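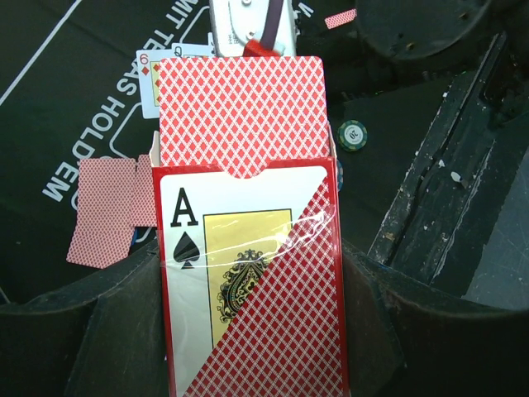 Romus Tabletop Chores, card table part

Read me first

Romus is a collection of recordings of a two-armed robot doing small chores at a table. This part is about tidying up after a card game: picking up cards, gathering them, putting them in their box, taking them out again. We made it because we wanted a fair answer to a simple question, can a machine clear a game table yet? Our answer for now is: partly, and slowly.

What is inside

The part has 1126 recorded attempts. Of these, 300 are with the card box and 170 are with one single card lying flat. The others are mixed tidying, where the operator was free to choose the order. All attempts were driven by a person, none by a trained model. Failed attempts are kept and have the label "fail" in the notes file. Please do not remove them before you have looked at them, many are more useful than the good ones.

Why cards

A playing card is thin, smooth and light. A person slides it to the edge of the table or lifts one corner with a fingernail. A gripper with thick fingers has no nail, so it must press and drag, and the felt does not always help.
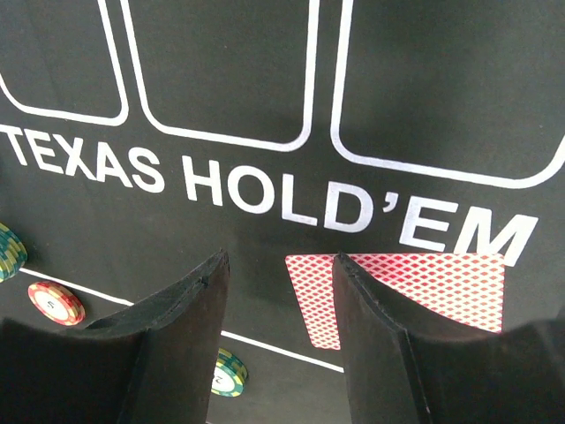
The operators found two ways that work often enough. The first is to press on one end of the card until the other end lifts a little. The second is to push the card against something heavy and catch it when it bends. Both ways can damage the card. After 50 attempts with the same card we changed it, even when it still looked good.

The box is a different problem. It is easy to hold but also easy to crush, and the flap likes to close itself at the wrong moment. One arm has to hold the box still while the other works with the cards, and here the operators needed the most practice.

Folders

romus_cards/box
romus_cards/single
romus_cards/mixed
romus_cards/notes.csv

Each attempt can be opened with the Skoryk viewer, or with the Hiren loader if you prefer to work in your own scripts. The older Mivar format is no longer supported.

Known problems

— The light was not the same in the morning and in the evening, so the colours differ between sessions.
— Some attempts in "mixed" start late, when the arm is already moving.
— The label "success" means only that the chore was finished. It says nothing about the state of the cards.
— We have no recordings of shuffling or dealing.

Contact

Mareike Ehlers is responsible for the recordings and the labels. Rainer Teuber looks after the loader. If you find a wrong label, please send the attempt number and one sentence about what you saw. Corrections are collected and the next version is planned for November.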